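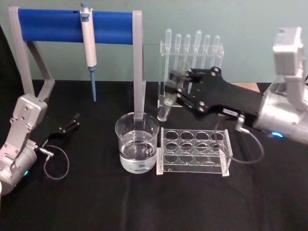 右腕で試験管をラックの上まで持ってきたところ。左腕は待機

卓上双腕で試験管をラックに挿したい(傾きで詰まってる)
自作ロボット・工房掲示板 > アーム・ハンド

yodomi_arm
工房Vatsideの隅っこで双腕いじってる者です。時間ないので箇条書き気味ですまん
やりたいこと
・右で試験管つまむ→12穴のアクリルラックに挿す
・左でピペット取ってビーカーから水吸って、挿した試験管に入れる
いま前半で詰まってる。つまむのはできる。運ぶのもできる。穴の上で試験管が斜めになってて、そのまま下ろすと縁に当たる。写真の傾きがまさにそれ。底が左下向いてる
制御はColtow(自分で書いてるやつ、まだ人に見せられるコードじゃない)。教示は手で動かして点を打つだけ。カメラでの補正なし
指は黒い平指のまま。ここ替えるべき?それとも姿勢で逃げられる?
あとピペットのスタンドは触ってない。後半はまだ先

kabocha_m3
平指2本で丸いガラス管つかんだらそりゃ回る。線接触だから指の面に沿ってくるっといく
V溝つけよう、話はそれから

suisou_tantou
回るのもあるけど、つかんでる高さどこ?上の方だけつまんでると重心が下でぶらぶらするはず。逆に手首がもう傾いてるなら試験管は悪くない
写真だとハンド自体が左下に向かって斜めに入ってるように見える。試験管の傾き=手首の傾きじゃないの

yodomi_arm
>suisou_tantou
手首は確かに寝かせてる。真上から行くとモーターの丸いとこが奥のスポイト立てに当たりそうで怖くて
つかむ高さは毎回バラバラ。手で渡してるんで…

kabocha_m3
手渡しなんかい
それ測定になってない。まずつかむ位置を固定しないと何やっても原因わからんよ

yodomi_arm
はい
仮置き台作ります

ringyo_no_hito
スポイト立てどかせば済む話では
ラックのすぐ後ろに背の高いもの置いて、それを避けるために手首寝かせて、傾いたから指を替えるって、順番が逆

yodomi_arm
>ringyo_no_hito
それはそうなんだけど、最終的にスポイトも使いたいんで置き場所は決め打ちにしたい。動かすと教示点ぜんぶ取り直し

ringyo_no_hito
今取り直す方が安いと思うけどね。点が増えてから動かす方がずっときつい
うちは点が増えてから机ごと買い替えて泣いた

pomare_a
Angus Pomareです。Vatsideで隣の机使ってます(日本語へんだったらごめん)
ringyoさんに反対。机の配置はそのままで、挿す動きを2段にするのがいい
1) 斜めのまま試験管の底だけ穴に入れる
2) 入ってから手首を起こす。穴の縁が支点になる
人間も試験管はまっすぐ入れてない、底を引っかけてから立てる

kabocha_m3
ガラスでそれやるの怖くない?位置ずれてたら縁でこじって割れるよ
プラ管ならわかる

pomare_a
握る力が弱ければ割れない。こじる前に指の中で滑る。平指のいいところ
V溝にするとしっかり持つ、だから逃げない、だから割れる。私はV溝がきらい

kabocha_m3
いや滑るのを前提にしたら今度は深さが毎回変わるでしょ。次にピペット挿すんだから管がどこにあるかは決まってないと困る

suisou_tantou
深さはラックの中で底に着けば決まるんじゃ?
最後に離す前ちょっと下に押すか、離して落とすか

kabocha_m3
落とすのはやめてくれw 心臓に悪い

yodomi_arm
両方試します。家にプラ管あるのでまずそっちで。ガラスは手持ち7本しかないから割りたくない

hanbun_denchi
横からすみません、ケーブル気になった。右のハンドの下から出てる細い黒いやつ、布の上まで垂れてラックの裏に回ってるよね
手首起こすときラック引っかけない?左も布の上でたるんでるし
自分それでコネクタ根元からもげた

yodomi_arm
>hanbun_denchi
まだもげてはないけど、やばいなとは思ってた
結束バンドで腕に沿わせるとひねったとき突っ張るんよね

hanbun_denchi
手首の手前で一回輪っか作って、輪の両端だけ留める。輪そのものは留めない。突っ張らなくなる
コネクタのとこは直接引っ張られないように、すぐ横でもう一か所
面ファスナーの細いのがおすすめ、バンドは締めすぎる

suisou_tantou
同意。あと垂れたケーブルの重さと張りで手首の重力補償ずれるよ。軽いハンドだと案外効く

yodomi_arm
補償とか入れてないw 位置制御だけw
面ファスナーは買ってくる

mukashi_plc
アクリルのラック、カメラ補正なしなら今はいいけど後でカメラ付けるつもりなら覚悟した方がいい。透明に透明挿すのは見えん。写真でも天板と横の板が白く光ってるでしょ、あれを輪郭だと拾う
うちはラックの角に小さいマーカー貼って、穴は座標計算で出した。穴そのものは探さない

yodomi_arm
>mukashi_plc
カメラは付けたい、けどいつか。マーカー方式メモった
3行4列だから角ふたつ取れれば全部出るか

mukashi_plc
出る。ただラックの裏表とか反りで微妙にずれるから、端の穴をひとつずつ手で確認してから
あと下が布だとラックごと動くよ。シワの上に乗ると傾くし。うちは裏に滑り止めシート貼った

ringyo_no_hito
ラックが動くなら教示点もくそもないんだよなあ
先に治具。板一枚敷いて、ラックもビーカーもスポイト立ても枠にはめる。布なら板の上からかければいい

pomare_a
板は賛成。Furkwoodに端材の箱があるよ、入口の左。合板ならたいてい入ってる

yodomi_arm
Furkwoodって材木屋の?行ってくる、閉まる前に

kabocha_m3
行動が早い

yodomi_arm
経過
・板敷いた。ラックの四隅に当て木、裏に滑り止め
・仮置き台は3Dプリント。底に円錐のくぼみ付けたら試験管が勝手に真ん中にくる
・つかむ高さそろえた。口の少し下
これだけで傾きのばらつきがかなり減た。傾いてはいるけど毎回同じ向き
すまん最初からやれって話だった

suisou_tantou
毎回同じなら手首のオフセットで消せるやつ。勝ち

yodomi_arm
で、プラ管でAngusの2段方式。入る。見てて気持ちいい
V溝はPLAで刷ったけど溝が浅くて微妙。管が溝の角に乗っちゃう

kabocha_m3
溝の角度いくつで刷った?あと素のPLAは滑るからゴム系のシート貼らないと意味ない
溝は管の半径より浅くていいけど、角は丸めて

yodomi_arm
90度。シートなし。角そのまま
刷り直す

kabocha_m3
120度くらいに開いた方がつかみに行くときのズレ吸ってくれる。深い溝は入口で蹴る

pomare_a
平指に薄いゴムでいいと思うよ。(しつこい)

mukashi_plc
どっちでもいいから回数やって数字で出してほしい。この手の話は毎回好みの言い合いで終わる

hanbun_denchi
回数やるならログ取るのがJääskeläinenのスクリプトで楽だった。試行番号と電流値をCSVに吐くだけのやつ。挿入失敗は電流見るとだいたいわかる、縁に乗ると跳ねる

yodomi_arm
>hanbun_denchi
それどこにある?検索したらスキー選手しか出てこん

hanbun_denchi
ここの過去ログの「電流で当たりを見る」ってスレ。2020年5月に立ったやつ。作者の人の名前で呼んでるだけで正式名称は知らない

yodomi_arm
あった。さんきゅ
Coltowの出力と列の順番違うけど並べ替えればいけそう

ringyo_no_hito
ついでに聞くけど左腕は何してるの今

yodomi_arm
何も。ビーカーの方向いて指開いて待ってる
後半でピペット担当。ただ青いバーにぶら下がってるピペットをどう外すかまだ考えてない。指掛けのフックがバーの上に出てて、下から持ち上げて手前に抜く感じになると思う。で、持ったとして押しボタンを誰が押すのか問題

suisou_tantou
それ片手じゃ無理でしょw 持つ+押すで自由度足りない
スポイトの方が楽じゃない?上の丸いとこつぶすだけだし、指2本でいける

yodomi_arm
スポイトだと量が適当になるんよね…水だし適当でもいいんだけど

pomare_a
左で持って右で押す。せっかく2本ある

suisou_tantou
右腕の届く範囲に押しボタンが来るように左が持ってくるの?位置合わせ地獄だと思うけど
ピペットはスタンドに付けたまま、ビーカーと試験管を動かす手もある

ringyo_no_hito
スタンド固定で押し機構だけサーボ一個足すのが一番安い。腕でやる必要ない

yodomi_arm
腕でやりたいんだよ〜〜
趣味なんで…

ringyo_no_hito
それ言われたら何も言えん。がんばれ

kabocha_m3
後半は別スレにしない?もう試験管の話とピペットの話が混ざってる

yodomi_arm
そうする。とりあえず試験管の結果だけ
プラ管、2段方式、平指に薄いゴム。夜中に回しっぱなしにして1,000回超えたとこで止めた。失敗4回。4回とも奥の列の左端の穴
V溝(120度、ゴムあり)はまだ少ししか回してないので比較は待って

mukashi_plc
同じ穴で固まるならそこの教示点がずれてるだけだな。他は優秀

kabocha_m3
ぐぬぬ。V溝もおなじ回数やってくれ、じゃないと認めん

suisou_tantou
奥の左端って写真で管持ってってるあたりでは?スポイト立てのすぐ前。そこだけ手首の避け方が違ってるとか

yodomi_arm
>suisou_tantou
あ
そこだけ避け用の中間点入れたままだった気がする。帰ったら見る

ringyo_no_hito
だからどかせと

pomare_a
ガラスでやるときは呼んで。隣でメガネかけて見てる

yodomi_arm
呼びます。保護メガネ二つあるか見とく
ピペットの方は7月入ってから別スレ立てます、仕事が詰まってて

hanbun_denchi
ケーブルは?

yodomi_arm
右だけ輪っかにした。左まだ

hanbun_denchi
左もやれ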